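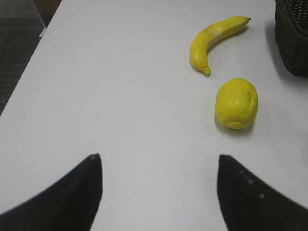 *Fig. 1. Banana, lemon, basket: the fruit task from the wrist camera.*

## Session 8: Reviewing a robot kit before you buy it

Hi all! These are my notes for the session on the Herkero arm kit, cleaned up a bit so you can follow them if you missed class (I know November is rough). Bring a pen, because there's a worksheet part near the end and I'd like it filled in by hand.

Quick reminder of where we are. Last time we looked at spec sheets, and Akua Agyeman made the very good point that two sellers can print the same payload number and mean different things by it. So this time we do the other half of the job: we put the kit on a table and see what it's like to live with. Each group writes a two-page review as if a small workshop had asked you whether to spend its money on this thing.

### What's in the kit

The version we have is the Herkero bench kit, the middle one of the three they sell. You get:

- the arm, with a table clamp
- a two-finger gripper, black, with tapered fingers
- a wrist camera and its cable (please don't pull on the cable!)
- the control box
- a leader handle, so a person can steer the arm directly
- a license for Wovow, the software that records your runs and trains on them

The seller quotes 65 minutes from opening the box to first motion. Mohammed-Awal Ametepe and I did it in 92, and I've put that number on the board with no excuses attached. A good part of it went on the clamp, which wants a thicker table edge than a lot of tables have. If you write about setup time in your review, say who did the setting up and whether they'd done it before. "Easy to install" tells a buyer nothing at all.

### The fruit task

Our task is the plain one: pick up the fruit, put it in the basket. I like it because the two pieces ask for such different things. A banana is long and curved, so the direction of the fingers matters a lot, and if you grab it near one end it wants to swing. A lemon is a stubby oval. You can come at it from more angles, but its rounded sides give you less to hold on to, and a sloppy close can send it rolling.

Look at Fig. 1 for a minute before you start. Both fruits are over on the right half of the table with a clear gap between them, and the basket is up in the corner beyond them, mostly out of view. What does the arm have to do first? If you said "move right and forward a bit," fine, but now think about what the camera will see as it gets close. The fingers are always in the picture, big and dark at the bottom, and the closer you go the more of the fruit ends up between them or behind them. And that corner of basket is all the camera has to go on for now, so the policy (that's the trained part, the bit that picks the next move) has to find the rest of it on the way.

Now the colors. Yellow banana, yellow lemon, white table. Compared with the table they stand out nicely, so I'd call this a friendly background. Compared with each other they're close, the lemon just a touch greener and paler, so anything that sorts by color alone is going to have a hard time telling you which is which. Shape does the work. Benedicta Wumbei asked whether that makes it a bad test. I don't think so, I think it makes it a test you have to describe properly! Write down the table, the objects and the light, or your reader can't know what your success number was worth.

### How we run it

1. Check the stop button first, every time, even if the group before you just used it.
2. Home the arm from the Wovow start page.
3. Set out the fruit and the basket using your layout card.
4. Record 4 practice runs with the leader handle. These are for you to get the feel of it and we throw them away.
5. Record your training runs. Change the positions a little between them.
6. Start training and go get a coffee.
7. Run the trained policy on your layout card, then on a layout another group gives you.
8. Fill in the log as you go, including the runs you'd like to forget.

On step 5: a little variety goes a long way, but please keep it within reach of the arm. If you have to stretch the arm out nearly straight to get to the basket, you're testing something else.

On step 8: I want three kinds of result in the log. "In" means the fruit ended up in the basket. "Dropped" means the gripper had it and lost it. "Missed" means it never had it. Those last two look the same in a brochure (a failure is a failure) but they point at different problems. A miss sends you to the camera and the approach. A drop sends you to the fingers, the force setting, or where on the fruit you closed.

### My own opinions so far

You don't have to agree with any of this, and I'd rather you argued with me in the review than copied me.

The good part is the leader handle. It's light, it follows your hand well, and after a few tries you stop thinking about it. I've used worse on kits that cost a lot more. The replay screen in Wovow is also lovely, you can scrub through a run with the wrist view on one side and the finger opening drawn as a line on the other, and you really see the moment where a grasp goes wrong.

What I don't love: the calibration page. It asks you to confirm things it hasn't explained, the button for "next" is in a different spot on each page, and if you back out halfway you start over. I backed out halfway. The printed manual also calls the same part a "finger" in one chapter and a "jaw" in the next, which is a small thing until you're ordering a spare.

The gripper itself I'm undecided on. The tapered tips are good for getting in next to something on a flat table, and for our fruit that's what you want. For wide, flat things I'd want a bigger contact area, and Herkero sells those pads separately. Check the price of the extras before you call the kit good value.

And then support. Hedvig Dahlgren is our contact at Prado, the reseller, and she's been quick and kind with every question I sent. But that's Prado and not the maker, and if you bought from someone else you'd get someone else. Keep the two apart in your text.

### Comparing with the Borkon

The other kit on your reading list is the Borkon. We don't have one in the room, so you only have paper to go on, and your review should say that plainly. Put the two side by side like this:

| Question | Herkero | Borkon |
|---|---|---|
| Can a person steer it by hand? | Yes, leader handle in the box | Tablet app, handle is an add-on |
| Wrist camera | In the box | In the box |
| Training software | Wovow license included | Yearly fee |
| Spare fingers | Sold as a pair | Sold one by one |
| Tried by us? | Yes | No |

That last row is the one I'll look for when I grade. A kit you've had your hands on always collects more complaints than one you've only read about, and a careless reader will take the shorter list of complaints for the better product.

### Worksheet

Fill this in during the session, one per group:

- Layout card used, with a sketch of where each fruit and the basket sat
- Light in the room (blinds up or down, lamps on or off)
- Setup: who did it, how long it took, what slowed you down
- First fruit picked, and why your group chose that one
- Results on your own layout: in / dropped / missed
- Results on the other group's layout: in / dropped / missed
- One setting you changed, and what you saw afterward
- One thing you'd ask the seller before paying

### Writing it up

Two pages, and the first paragraph has to say who the kit is for. A school shop? A small packing line? A hobbyist with a patient family? Pick one reader and stick with them. Then setup, then the task, then results, then money. Put the log at the back.

Please go easy on "smart" and "seamless." If you feel one coming on, write what the arm did instead: "it closed on the lemon a little low and the lemon rolled" is worth a page of adjectives.

Sena Fiadzo has the sign-up list for bench time and the spare worksheets. If you want an extra slot to redo your training runs, ask Sena and not me, I will forget and then we'll both be sad. Drafts go in the shared folder under your group name, with the log as a separate file.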